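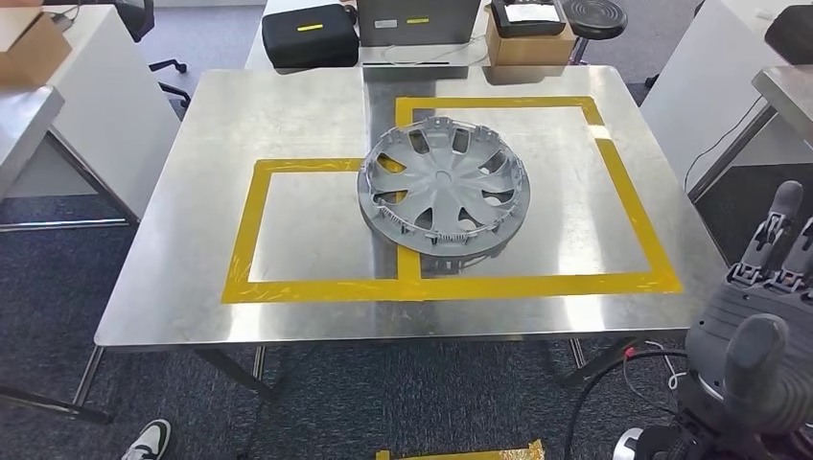 Did the hand let go, or did it just never have a proper hold in the first place? A reader going by Murnska left me that question under my last post, along with a polite nudge that I had promised the full story of the dropped hubcaps and then wandered off to talk about soup. Fair enough! I've been thinking about it all week, so pull up a chair.

The short answer is that it let go. For a good long while I would have sworn otherwise.

We've been teaching the robot to move a wheel cover from one taped area of the steel table to the other. It sounds like nothing. A hubcap is light and it's round, and you or I would do it while looking for our coffee. But it's also full of holes, with that ring of little clips standing up all the way around the rim, and a finger that lands on a clip is in a very different spot from a finger that lands between two of them. So when the covers started dropping, I blamed the clips. I wrote "clips again" in the log so often that my handwriting got lazy about it.

By Tue 24 November we had 534 tries on the books in the Kubíček project (our nickname for the whole hubcap business, and please don't ask, it's a long story with a bus in it). The first 300 were lovely. After that came the drops, a few and then more, and on try 452 the fingers opened while the arm was still swinging. The cover sailed off the table and landed by my foot. It weighs next to nothing and I still yelped.

That one got my attention, because a bad grip slides. I've watched plenty of them slide. This was a hand opening wide, all at once, the way it does when it's told to.

Or when it loses power for a blink, as I learned after an afternoon of wiggling things. The cable to the hand had a plug that was seated almost all the way. With the arm held still it was perfectly happy. Reach far enough to the right, though, and the cable pulled just enough to break contact, and our hand (we had set it up this way ourselves, back when we worried more about pinched fingers) opens when it loses power.

We pushed the plug home, clipped the cable so it has some slack, and ran it 4 more times at full reach with me standing well back. No drops. I know that's a tiny number and I'm not calling it fixed yet.

The part that bothers me is the safety side. Opening on a power loss is kind to a trapped hand and pretty rude to anybody standing nearby if the thing being carried is heavier than a hubcap. We had a brake drum from Kirik on the list for next month. It's off the list now, until we can have the arm stop and the fingers hold, with some easy way to free them by hand. I've written to Wellance about a locking plug too, and I'm still waiting to hear back.

So thank you, Murnska, for the nudge. If any of you have a hand that holds on when the power goes, I'd love to know how you get your fingers out of it. The soup recipe is still in the last post, and yes, you can leave out the celery.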